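July, evening

Finished measuring the utility room at Drorkgate. It is narrower than the drawing suggests. The drawing was made before the wall behind the cabinet was panelled, and the panelling took 19 mm off the depth, so every figure taken from it has been wrong by that amount. I have corrected my copy in pencil and will redraw it when the rest is settled.

Usable run of worktop, wall to wall: 166 cm. I took it three times, twice along the front edge and once against the panelling, and got the same reading each time. Ends square to within a millimetre or two. The marble is level front to back and drops slightly to the right, which I checked with the short level and again with the long one. No action. A bottle will stand on it.

The flap for the rubbish does not close fully. It rests a little open at the bottom edge and has done for as long as I have been keeping notes on this room. Possible causes are the hinge, the stay, or the panel having moved. I wound the hinge screws in a quarter turn each and the gap was the same afterwards, so I wound them back out. Next attempt will be the stay. If that fails I shall ring Plamau, who supplied the carcass, and ask for the fitting sheet, as I have evidently lost mine.

Then the open bay. I had everything out on the floor by four o'clock and wiped the shelf and the base with a damp cloth, followed by a dry one. The old arrangement was carrier bags inside other carrier bags, and its chief defect was that nothing could be found without emptying the lot. The new arrangement is grey plastic bins from Kelleo, the tall pattern above the shelf and the short pattern below. The tall ones fit under the worktop with enough clearance to tip forward and lift out by the handle, which was the condition I set before ordering. 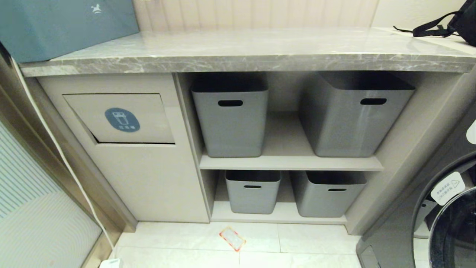

A message had come by the time I washed my hands, my sister having been told of the plan at lunch. She holds that the heavy things belong on the floor and the light things on the shelf, that I have therefore bought the right bins, and that I will nevertheless put the washing powder in a tall one and regret it when I have to lift it. She also wants to know whether I intend to label them. She labelled hers and stopped reading the labels within a month.

I replied that the powder goes low. It had been down for the upper left until then, so the plan has been amended.

Allocation as it now stands. Upper left, cloths and dusters. Upper right, light bulbs, spare fuses and the extension lead. Lower left, washing powder and stain remover. Lower right, shoe things: brushes, polish, the old toothbrush for welts. The iron has no place in this scheme and stays in the hall cupboard. The pegs are undecided. I considered hanging a bag from the underside of the shelf, but that would mean a hook, and I am not drilling the cabinet before the flap has been dealt with.

Costs so far. The bins came to 2,000 including delivery, paid in full. The hinge screws cost nothing, being the same screws. I have left a line open in the book for the stay.

Also measured the run from the socket to the far end of the worktop, along the skirting and up: 151 cm. The short lead will not do it. The long one will, with slack to be clipped out of the way of the floor mop. Clips are in the drawer from Prasertsri, the small white sort, and there were enough left over from the bedroom job.

Floor mopped last, working backwards to the door. The tiles show every footprint under the ceiling light and none by day, so I did it with the light on. One tile near the threshold sounds hollow when tapped with a knuckle. It did not sound hollow in spring. Noted in the back of the book with the others.

To do: stay for the flap, pegs, second coat on the door edge. Ask Plamau for the sheet in any case. Bed at half past ten.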